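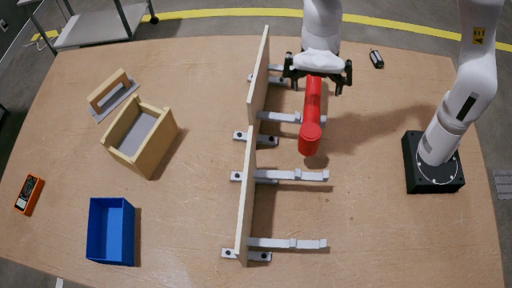 Student projects > Museum and Gallery Studies > Year 2

Bookplates on the wall: putting together a small show from the Alvarado albums

For my second year project I wanted to do something with prints, and I wanted it to be small enough that I could finish it. What I ended up with was a display of bookplates in the side gallery at Judamik, borrowed from the Alvarado albums that live in the library store at Dodby. If you've never met a bookplate, it's the little printed label people used to paste inside the front cover of a book to say whose it was. Lots of them say "Ex Libris" and then a name. Some are just a coat of arms, but the ones I fell for have owls and sailing boats and people reading under trees, all squeezed into something you could hide under your palm.

The albums hold up to 1000 plates (the old handlist and the newer one don't agree, and I wasn't going to settle that in a term). Whoever put them together was clearly a swapper. Collectors used to post spares to each other, and you can see runs of pages where everything came in from the same place, then a gap, then a whole new craze. There's a stretch which is almost entirely heraldry and I'll admit I turned those pages quite quickly on my first visit. I went back later and felt a bit guilty, as some of the engraving is lovely.

Choosing

My first list was far too long. I'd written down pretty much everything that made me smile, and my tutor's note in the margin was "what is this show about?", underlined. Fair enough! I tried sorting by date, which was dull, and by country, which meant half of them had to go in a pile called "don't know". Then I laid my photocopies out on the floor at home and started grouping them by what was going on in the picture, and straight away there was a big heap of rooms. Studies, window seats, attics, a ship's cabin, a kitchen with a book propped against a jug. People had asked an artist for a picture of the place where they read, or the place where they wished they read, and stuck that inside the book. I loved that. So the show became "A Room to Read In" and I got it down to 11 plates.

Losing the owls hurt. I did sneak one in, as it is sitting on a bookcase.

The techniques were mixed, and I wanted that. There are wood engravings, etchings, a couple of linocuts and one that I described as a lithograph in my draft and then had to change to "probably a process block" once I'd looked at it through a proper magnifier. It's an easy mistake. The giveaway was the edge of the lines, which were even all the way along where I'd expected a bit of crayon grain. I have left my wrong first answer in the appendix, with the reasons, as the marking scheme says to show your working.

The size problem

Everybody I talked to asked the same thing, which was how do you make a wall of tiny things look like an exhibition? The side gallery isn't big, but it has high ceilings and it eats small work. I made a cardboard model to try ideas out. My first plan was one long line at eye level, evenly spaced, and in the model it looked like a row of light switches.

Second go, I put them in clusters with deep mounts, so each plate sat in a good wide border of off-white board. That was much better. The frames all match, so from the door you see a group of squares, and when you get close each one opens up into a little room. I also moved the hang lower than the gallery's usual height. These are pictures you want to put your nose to, and the usual height would have left children and wheelchair users looking up at the underneath of the glass.

I spent ages on the colour of the walls. I had my heart set on dark green, like an old study, and Judamik said yes to one wall and no to the rest (there's another show going in straight after and it all has to be painted back). One green wall was plenty. If I'm being fair, four would have been gloomy, especially as the light has to be kept low for works on paper anyway.

Getting them there

This was the part I knew least about. The plates are pasted or hinged into the albums, and the library was never going to let me peel anything off, quite rightly. What we could borrow were the duplicates, which are kept loose in folders at the back. That knocked out two plates I'd already written labels for. One had a perfectly good duplicate in a different ink, a sort of rusty brown, and I like it more than the black. For the other I swapped in the ship's cabin, which had been on my reserve list and has since become the one people talk about most.

I filled in a condition form for every plate. It's slow work: every crease, every thumbprint, every bit of old glue on the back gets a note. You do start seeing foxing everywhere, including on your own toast. The framing was done by Justow, who do most of the gallery's framing, and they were patient with me when I'd measured the sheet and forgotten to measure the plate mark. Please learn from this. With an intaglio print the dent left by the metal is part of the thing, and if your mount covers it you've hidden something people would enjoy seeing.

Labels

I wrote these over and over. The first versions were all "this charming example demonstrates", and when I read them out loud I wanted to hide. The final ones are short. Name of owner if we know it, artist if we know it, how it was printed, then one or two sentences about something to look for. For the kitchen one I wrote: "The clock over the stove says ten past one. Is that lunch, or is somebody up very late?" My tutor wasn't sure about questions on labels. I kept it, and on the opening afternoon I stood nearby pretending to check my phone and heard a couple having a proper argument about it, which made my week.

I had trouble with owners. A bookplate has a name on it by its nature, and for some of them that name is all that's left. I spent a whole day trying to find the owner of the attic plate and got nowhere at all. The label says so. I'd rather have an honest gap than a guess dressed up, though I can see it looks a bit thin next to the others.

What I'd change

The table in the middle, for a start. I'd put out paper, pencils and a stack of old books from the charity shop so that visitors could design a bookplate of their own, and that went down really well, but I'd put it between the door and the green wall and people had to squeeze round it. It should have been by the window. The drawings are now in a folder at the back of this report and some of them are brilliant. There are a lot of cats.

I'd also bring magnifiers. I had asked for them and then let it slip when I got busy with the frames, and you could see visitors taking their glasses off and leaning in. A few on strings would have cost next to nothing.

And I'd write a bigger introduction panel. I cut mine right back after going on about short labels, and I went too far. More than one person got halfway round before asking what a bookplate was for.

Things I'm pleased with: the grouping, the low hang, the brown ink, the mounts. I'm pleased I went to look at the albums more than once, as most of what ended up on the wall was stuff I'd missed the first time. I've asked if I can go back to Dodby and carry on with the heraldic pages over the summer, so the coats of arms may get their turn yet.

The full object list, condition forms, floor plan and photos of the cardboard model are in the appendices. The lighting notes are with the floor plan.

Submitted March 10, 2020

Contact the department office | © Museum and Gallery Studies student work, all rights with the author | Back to top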